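Grip and the hand tool handle

A handle is usually the cheapest part of a garden tool and the last to be drawn. At Potar, which makes secateurs and hand forks, it used to be settled in an afternoon. Corina Gavrilă, who took over the design office there in August, now gives it most of the development time.

Her starting point is friction. A hand holding a smooth handle has to squeeze harder than the job requires, simply to stop the tool turning. Over a day of pruning the extra effort collects in the forearm. Raise the friction and the squeeze can drop, up to a point. Beyond it the skin no longer slides at all, and blisters form where it is dragged against the tissue beneath.

Dry friction is easy to get. Most soft rubbers will do it. The difficulty comes with wet clay, sap and the film left by gloves, all of which fill the gap between skin and surface. A pattern of small raised points gives the film somewhere to go. The points must be high enough to stand clear of it and close enough together that none of them digs in.

"People choose a handle with clean hands in a shop," Gavrilă says. "We test it with dirty ones."

The office tests each pattern for 2000 closing cycles on a bench rig, then repeats the run with the handle coated in slurry. Of the five patterns tried last year, two kept most of their grip to the end. Both were fine dot patterns. The coarse ribs that had been on the catalogue tools for years did well when clean and badly afterwards – they packed with soil and behaved like a plain surface. 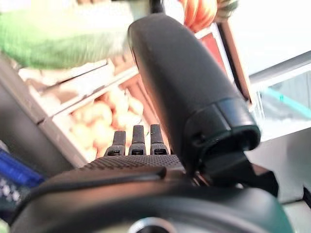 Shape before surface

Texture cannot rescue a poor section. A round handle resists pulling well enough but lets the tool twist, so most of Potar's are now oval, with the long axis in line with the blade. The thumb gets a flat of its own. Its position is the hardest dimension to fix, as thumbs vary more in reach than fingers do in width.

Flomora, a smaller maker, has gone the other way and sells one handle in two sizes. Gavrilă thinks this is sound engineering but awkward for shops, which dislike stocking both. Potar's new secateurs keep to a single size, with the flat lengthened towards the pivot. The first batch is 1000 pairs.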